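工单主题：退货标签打印错位，批量打印到后段出空白页
提交人：Shahnaz Mollah（Suledance 退货组）
处理人：Sajib Sikder
抄送：Anwara Haque、Dilruba Fakir
优先级：中
状态：已解决，观察中

## 提交内容

从周六开始，退货间的标签打印机打出来的标签往下偏。单张打印基本正常，批量打印时前面十几张看着还行，越往后偏得越多，到第 27 张左右条码最下面那行数字就落到下一张标签上了。再往后会夹一张空白的，然后又恢复正常，接着重新开始偏。

条码扫不出来的要手工录退货单号，一个班下来多花不少时间。已经关机重启过，换过一卷新标签，没用。

打印机型号是 Winel 的桌面热敏机，接在退货间那台电脑的 USB 口上。标签是 Flulero 里的“退货入库”模板，批量选中后点打印。

—— Shahnaz

## 处理记录

**09:10　Sajib**

收到。先请补充几项：

- 打印机开机自检页（按住走纸键再开电源，等灯闪两下松手）
- 标签卷外包装上的规格，宽、高、间隙都要
- Windows 打印首选项里“纸张尺寸”那一页的内容
- 周六之前有没有人动过这台电脑，包括系统更新

另外确认一下，从 Flulero 直接打会偏，那用 Windows 自带的测试页打会不会偏？

**09:45　Shahnaz**

自检页打了，贴在附件一。标签卷包装上写的是 90 × 60，间隙 2 mm。打印首选项里显示的是 90 × 62。我不知道原来是多少，没人记过。

测试页打了一张，位置正常，不过只有一张，看不出什么。

周六那天电脑提示更新，关机的时候装的。别的没人动。

**10:05　Sajib**

90 × 62 这个数值可疑。有些驱动要求把间隙算进纸张高度，有些不算。Winel 旧版驱动是算进去的，新版把间隙单独放在“介质”页里。如果系统更新时顺带换了驱动，旧的纸张尺寸保留下来，又加上了新的间隙值，就等于间隙算了两遍。

不过这样解释不了全部现象。间隙传感器正常工作的话，每张标签都会重新对位，尺寸多报 2 mm 一般只会让内容整体下移，不应该越打越偏。会累积，说明打印机当时没有按间隙对位，走的是连续纸模式，或者传感器没读到间隙。

请看一下：

1. 打印首选项 →“介质”页 → 介质类型选的是什么
2. 自检页上“Media”那一行写的是什么，附件一的扫描件在那个位置是糊的，我看不清

**10:30　Shahnaz**

介质类型：连续。
自检页：GAP。

两个不一样。

**10:40　Sajib**

那就对上了。打印机里存的是间隙纸，驱动每次下发任务时又让它切到连续纸。单张打印时偏差小，看不出来，批量打印就会累加。中间夹的那张空白，我猜是固件发现任务长度和它自己记的标签长度对不上，强制走了一张，之后等于重新对位，所以又正常了。

这一点要等改完设置再验证，先不写进结论。

操作步骤如下，请按顺序做：

1. 打开“设备和打印机”，右键这台 Winel，选“打印机属性”。注意是“打印机属性”，不要选“打印首选项”，后者只改当前用户。
2. “高级”选项卡 →“打印默认值”→“介质”，类型改成“带间隙标签”，间隙填 2 mm。
3. 同一个窗口里“纸张尺寸”新建一个，宽 90，高 60，名称写“退货标签”，设为默认。
4. 旧的 90 × 62 先不要删，改名加“旧”字。
5. 确定，关掉所有窗口，把 Flulero 客户端退出重开。
6. 回到“打印首选项”看一眼，确认显示的和刚才填的一样。如果还是连续，当前用户的设置覆盖了默认值，在这里再改一遍。

改完做一次介质校准：装好纸，合上盖子，开机状态下长按走纸键直到灯由绿变橙，松手，打印机会自己走几张再停。

**11:20　Shahnaz**

都做了。第 6 步确实还是连续，我在那里又改了一遍。校准时走了几张就停了。

打了一批 12 张，没有偏。

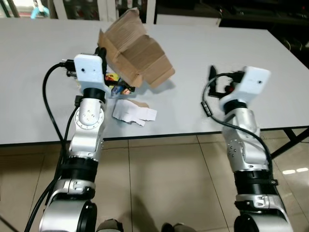
**11:35　Sajib**

好。12 张不够，原来的问题要到二十几张以后才明显。请打一批 90 张的，打完只需要看三处：开头一张、第 27 张、最后一张。量一下条码下沿到标签下边的距离，三张一致就可以。

打测试批的时候请用测试仓，不要用正式的退货单，不然单据状态会变成“已打印”，财务那边会多出一批待核对的。测试仓在 Flulero 右上角切换，打完记得切回来。

**12:15　Shahnaz**

打到一半停了。屏幕右下角弹出“打印机脱机”，打印机上灯是绿的。等了几分钟自己又好了，剩下的接着打完。

三张的距离一样，没有偏。中间停的那个地方前后也没有偏，也没有空白标签。

脱机这个问题以前偶尔也有，我们都是拔了 USB 再插。一直没报过。

**12:30　Sajib**

错位问题算是解决了一半，脱机单独查。我先看一下是不是电源管理的问题。

请在“设备管理器”里找到“通用串行总线控制器”，每一个“USB 根集线器”右键属性，“电源管理”页，把“允许计算机关闭此设备以节约电源”的勾去掉。如果没有“电源管理”这一页，跳过。

另外告诉我 USB 线是直接插在机箱上，还是中间接了扩展口。

**13:40　Shahnaz**

勾都去掉了。线是插在一个扩展口上的，扩展口再接到机箱前面。扫码枪和电子秤也插在同一个扩展口上。

**13:50　Sajib**

请把打印机的线换到机箱后面的口，直接插。扫码枪和电子秤可以留在扩展口上。

换了口以后 Windows 可能会认成一台新打印机，名字后面带“副本”。如果出现这种情况，不要用“副本”那台，它的设置又是驱动出厂值，也就是连续纸。到原来那台的“打印机属性”→“端口”，把勾改到新出现的 USB 端口上，再把“副本”删掉。

这一步容易漏。周六之后出的问题有可能就是这么来的，更新完重新识别了一次设备。

**14:25　Anwara Haque**

插一句。B 门的出库打印机也是同型号，上个月换过一次 USB 口，之后也有过几次条码偏下。当时我们把模板里的条码整体往上挪了一点，就没再管。这种情况需要改回来吗？

**14:35　Sajib**

需要。模板是所有打印机共用的，往上挪了以后，设置正常的打印机反而会偏上。请问挪的是哪个模板，“出库面单”还是“退货入库”？

**14:40　Anwara Haque**

出库面单。退货入库没动过。

**14:50　Sajib**

明白，那和本工单没有直接关系，但 B 门那台按同样的步骤检查一遍。先改打印机设置，再恢复模板，顺序不要反，不然中间那段时间打出来的面单条码会更低。模板恢复由我来做，Flulero 里有历史版本，可以直接回退。请你们在 B 门改完设置以后在这里说一声，我再动模板。

**15:30　Shahnaz**

线换到后面了。确实出来一台“副本”，按你说的改了端口，把它删了。重新打了 90 张，中途没有脱机，全部打完。三处测量一致。

纸路清理也做了，用的是清洁卡，打印头擦了一遍。清理完又打了几张，条码边缘比之前清楚。
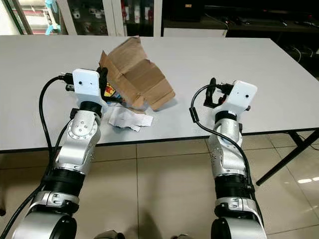
**15:45　Sajib**

收到，结果正常。打印头建议每换一卷纸擦一次，断电以后擦，等酒精挥发了再合盖开机。清洁卡不用每次都用。

我这边从 Flulero 日志里核了一下上周六以后的任务。任务下发的标签尺寸一直是 90 × 60，说明模板没有问题，62 是驱动侧的。这和前面的判断一致。

有一点还没确认：空白标签的成因。我问一下 Munasinghe 的技术支持，固件是他们维护的。

**16:20　Sajib**

Munasinghe 的 Mafalda Cardoso 回复，原文是英文，大意如下：

- 介质类型不一致时，固件以任务里带的设置为准，任务结束后恢复成本机保存的值
- 在连续纸模式下，如果累计误差超过固件的容许范围，并且传感器还是打开的，固件会走一张纸重新定位，这时就会出现空白标签
- 这是预期行为，没有对应的修复版本
- 建议在驱动里勾选“使用打印机当前设置”，这样介质类型不会再被任务覆盖

最后一条可以采用。勾上以后，即使以后系统更新再把驱动恢复成出厂值，介质类型也会按打印机本机的来。但是那个勾本身也可能被更新清掉，所以下面的检查步骤仍然保留。

**16:35　Shahnaz**

在哪里勾？

**16:40　Sajib**

“打印机属性”→“高级”→“打印默认值”→“介质”页最下面。勾上之后，上面的介质类型和间隙会变灰，这是正常的。纸张尺寸不受影响，仍然是“退货标签”。

**16:55　Shahnaz**

勾好了，变灰了。打了一张，正常。

**17:10　Dilruba Fakir**

请问之前打偏的那些标签怎么办？有一部分已经贴到退货件上入库了，上架的时候扫不出来，现在堆在待处理区。

**17:20　Sajib**

可以重打。Flulero 里进“退货入库”→“打印记录”，按时间筛选，从周六开班选到今天上午十点前后，工作站选退货间那台。勾选需要的单据，点“补打”，不要点“打印”。“补打”不会改单据状态，也不会生成新的入库流水。

扫得出来的不用重打。扫不出来的把新标签直接盖在旧标签上，盖住旧条码，不然扫码枪有时会扫到下面露出来的那一截。

如果旧标签已经破损，单号看不清，用运单号反查也可以，在同一个页面的搜索框里输入运单号后几位。

**17:35　Dilruba Fakir**

运单号反查试了，有两件查到不止一条。

**17:45　Sajib**

同一个运单号下可能有多个退货单，客户把几个订单放在一个包裹里寄回时会这样。看商品编码对应哪一条，按那一条补打。如果商品编码也相同，把两个单号发给我，我从后台看创建时间。

**次日 09:20　Dilruba Fakir**

两件都对上了，商品编码不同。待处理区的标签补打完毕，剩下几件是外包装本身的问题，和标签无关，走正常流程。

**次日 10:15　Anwara Haque**

B 门那台已按步骤检查。原来的介质类型也是连续，纸张尺寸也多了 2 mm。已改成带间隙标签，校准做过，“使用打印机当前设置”已勾选。可以恢复模板了。

**次日 10:30　Sajib**

出库面单模板已回退到改动前的版本。请 B 门重启客户端后打一张确认。客户端会缓存模板，不重启的话打出来的还是旧位置。

**次日 10:50　Anwara Haque**

重启后位置正常。A 门没有重启，打出来偏上，重启之后也好了。

## 原因

1. 系统更新后驱动设置恢复为出厂值，介质类型由“带间隙标签”变为“连续”，打印机在批量任务中不再逐张对位。
2. 保留下来的旧纸张尺寸为 90 × 62，已包含间隙，比标签实际高度多 2 mm，误差逐张累加。
3. 空白标签为固件重新定位所致，厂商确认属于预期行为。
4. 打印机脱机与 USB 扩展口有关的可能性较大。改为直连并关闭 USB 节能后暂未再出现，但两项是先后改的，没有分开测，不能确定是哪一项起作用。

## 系统更新后的检查步骤

适用于所有接 Winel 桌面机的工作站，更新后开班前做：

- “设备和打印机”里有没有带“副本”的打印机，有的话按 13:50 那条处理
- “使用打印机当前设置”是否仍然勾选
- 纸张尺寸是否为“退货标签”（出库工作站为“面单”）
- 在测试仓打 12 张，首尾两张条码位置一致即可

不一致时不要改模板，直接在本工单下回复或新开一单。

## 未完成

- 工作站的自动更新时间目前是关机时安装，周六晚班关机后没有人检查。Sajib 申请改为周一上午由 IT 统一安装，等批复。
- 退货间扫码枪和电子秤仍在扩展口上。如再出现断连，另开工单。
- 脱机问题观察到下一次换卷，没有复现则由 Shahnaz 关闭本工单。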